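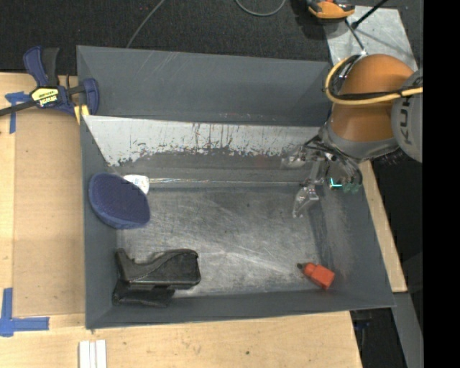 Picking from a mixed bin. The gripper is empty, with a small red-orange bottle below it.

Let the Arm Have the Bin

26 July 2021

I have spent most of my working life with my hands in other people's returns. If you've ever mailed back a mug, a phone case or a bottle of something you opened once, there is a decent chance it came through a building like ours in Preltberg, got tipped into a bin with a lot of unrelated stuff, and was lifted out again by a person who had to decide what it was and where it should go. For eleven seasons that person was me, or somebody standing within arm's reach of me.

Since April part of that lifting is done by a robot arm, and I love it. I know how that sounds coming from a floor lead, so let me try to make the case from where I stand, which is next to the thing, in safety shoes.

First, the job itself. People who haven't done bin work tend to picture it as easy, and the first hour is easy. You reach down, you take hold of an item, you straighten up, you turn, you put it on the belt. Then you do it again. A good sorter at Grusance did 3000 picks in a shift, and every one of those had a bend in it. The items near the top are a pleasure. The ones that settle into a corner, flat against the wall of the bin, are the ones that get you in the lower back, and they're always the last ones, when you're tired. I have watched strong young people come in full of energy and start standing funny by their second month. We rotated stations, we raised the tables, we bought the good mats, and all of that helped some. The bend was still there.

So when the company said it was bringing in an arm to take over the deep bins, my first feeling was relief, and my second was suspicion about who would be sent home. Both feelings were reasonable and I think anybody writing about this should admit to having the second one.

What happened on our floor is that the sorting crew was 28 people before and is 28 people now. I can't promise you it will be that number in five years, and I'm wary of anyone who says they can. The volume of returns keeps climbing, and for the moment the arm is eating the climb. What I can describe is how the days have changed, and they've changed a lot more than I expected!

The biggest surprise is how much talking there is. Bin work used to be a headphones job. You got into a rhythm and you stayed there, and if you were interrupted you lost your place in your own head. Now a sorter looks after a cell, meaning an arm, a bin and a stretch of belt, and the cell asks for help. It can't get a grip on something. It has tried the same glove four times. A blister pack has opened and there are loose pieces under everything else. When the light comes on, you go and look, and often two of you go and look, and there's a conversation. Should this kind of item even be in this bin? Could receiving turn these face up? We used to have opinions like that and swallow them. Now they have somewhere to go, and receiving has changed how it loads the bins three times this summer on the word of people who were never asked anything before.

I also didn't expect to find the picking itself so interesting. I had done it so long that I had stopped noticing it was a skill. Then you watch a machine try to take a small smooth bottle lying on its side and you realize how much you were doing without thinking: rolling it a little with one finger, tilting it up against the wall, pinching it by the neck when the body was too wide. The arm has its fingers and whatever it has been taught, and the first weeks were humbling for everybody involved. Soft things were bad. Shiny things were bad. Anything tucked partly behind something else was a coin toss. Our oldest sorter stood there with her arms folded and narrated what she would have done, and one of the technicians started writing it down. Some of what she said that afternoon is now in the way the cell handles cylinders. She's very pleased about that, and she brings it up.

This is the part I'd like other workplaces to hear. The know-how was on the floor. It wasn't in a manual, and the Stirneo people who set up the software were smart enough to see that and to come back week after week with questions. I have friends at Rashti, across the river, who got similar equipment the year before, and over there the installers came in at night, fenced it off and left behind a laminated sheet. The pickers were told to keep out of its way. When it jammed, they waited for a phone call to be returned. They hate it, and I would too. It's close to the same machine. You could swap the two of them over a weekend and I doubt either would notice. The difference is who was allowed to get good at it.

Getting good at it takes time, and the time has to be paid for. Each of our sorters got 2 full weeks off the count to learn the cell: how to stop it, how to enter it safely, how to reset it, how to read what it thinks it's seeing. Off the count means your picks weren't being measured, and if you have ever worked under a count you know what a gift that is. People played. They put odd things in the bin on purpose to see what would happen (a tape dispenser, a rubber duck, one half of a sandwich box) and they learned more from those than from the slides. I'd fight harder for those two weeks than for almost anything else in the whole project.

Now the complaints, and there are some, and I agree with most of them.

The work is less tiring to the body and more tiring in some other way. Several people have told me they go home with their back fine and their head buzzing. Watching for trouble wears you out differently than making trouble for your own spine. We haven't solved this. Mixing the day helps, so we now do half a shift on the cells and half on repacking, where you sit and use your hands and can put the headphones back on if you like.

The count is also a live issue. For years a sorter's worth was a number on a board, and the number was picks. What is the number now? In June the cell I look after logged 1293 calls for help, and depending on who reads that, it's either a lazy robot, a badly loaded bin or a sorter who was on their feet all month fixing things. I've heard all three in the same meeting. My own view is that the figure belongs to the cell and should never be pinned to a person, and so far management has gone along with it. I'd like that in writing. A machine that keeps records of everything is a wonderful tool for finding out why gloves are hard, and it could turn into something ugly if someone upstairs got the itch.

Then there's pay. Looking after a cell is a more skilled job than emptying a bin, and we had a raise, a small one, that came late. If a company saves on injuries and moves more goods with the same crew, the crew should be able to see that on a pay stub without a magnifying glass. I've said this to the people who decide and I'll keep saying it. Being excited about the robots and being stubborn about the wages go together fine in my head.

I hear it said that this kind of thing takes the dignity out of hand work. I understand the worry, and for a cabinetmaker or a baker I might share it. I don't think there was much dignity in the bottom of a deep bin. There was dignity in the people, who were funny and fast and looked out for each other, and they're still here, and they have more breath for it. One of them has started evening classes in electrical maintenance. Another, who was on light duty three times with her shoulder and had been quietly looking for desk work, now trains the new starters on the cells and is better at it than I am.

We get new hires who have never done it the old way, and I make all of them empty one deep bin by hand in their first week. They think it's a hazing thing. I want them to feel where the last item sits, and what their wrist does when they get hold of it, so that when the light comes on they'll have some idea what the arm is struggling with. They usually come up red in the face and go straight over to watch the robot do the next one.

A second pair of cells is due before the holiday rush, and for those the sorters have been asked where they want the screens, how high the step should be and which side to put the stop button on. There has been a heated argument about the step. I'm for the lower one.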